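Robot arms at Stembridge: questions from staff
Last updated 10 January 2022

When did the arms arrive?
The first pair was set up at Stembridge in November. The Trumby site gets the same equipment once the Stembridge benches are signed off.

What work will they do?
Picking up wooden blocks, holding them and passing them on to the next bench. Sanding, finishing and final checks stay with the people who do them now.

Will anyone lose their job?
No posts are being cut at Vimine as part of this change. Nine people on the block line will move to mixed duties: half the shift on loading and checking, half on finishing.

Will my pay or hours change?
No. Grades and shift times stay as they are. If you take on setting up the arms as a regular duty, your grade will be reviewed with your line manager.

Do I need training?
Everyone who works within reach of an arm must do the one-day course first. It covers stopping and restarting, clearing a dropped block, and who to call. You are paid for the day.

How fast are they?
Slower than a practised person. We expect roughly 100 blocks an hour to begin with. Targets for hand work are not being raised to match or make up the difference.

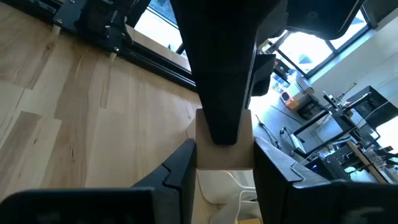 Who do I tell if an arm keeps dropping blocks?
Tell the shift lead and write it in the bench log, with the time and the block size. Percy Villca reads the logs each morning and changes the settings if needed.

Can I refuse to work next to one?
Speak to your line manager before the shift. Other duties can be arranged while your concern is looked at.

Are the arms used to measure how I work?
They record their own movements and faults. These records are not used in staff appraisals.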